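Speaker notes - Packaged Snacks at Shared Tables
Rutherford Community Center, staff session, October 3, 2025

Opening. Thank the Rutherford staff for the use of the hall. The session runs 30 minutes, with questions held until the close.

Background. The snack guidance was last revised in July, after the Zidine after-school program asked for clearer rules on individually wrapped items. Printed copies are by the door - please take one per site.

Point one: sorting. Items should be sorted by wrapper before they are sorted by flavor. Clear wrappers let staff see the contents. Opaque packets must be turned until the printed panel can be read.

Point two: labels. Pause here. Ask the group how they handle a packet whose label is in a language no one on shift can read. Allow several answers. The current rule is to set the packet aside and refer it to the site lead.
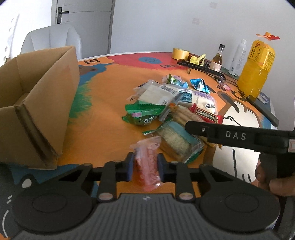 Austra Grīnberga

Mixed pile on a painted cartoon tabletop. Draw attention to the small snack with pinkish-red contents, in clear wrap with a crimped end, and then to the shiny green packet behind it. Under point one these go into separate trays. The large white package with purple printing is partly covered by another - lift and check before sorting.

Close. Sites are to return the sign-off sheet to the Gridunano office.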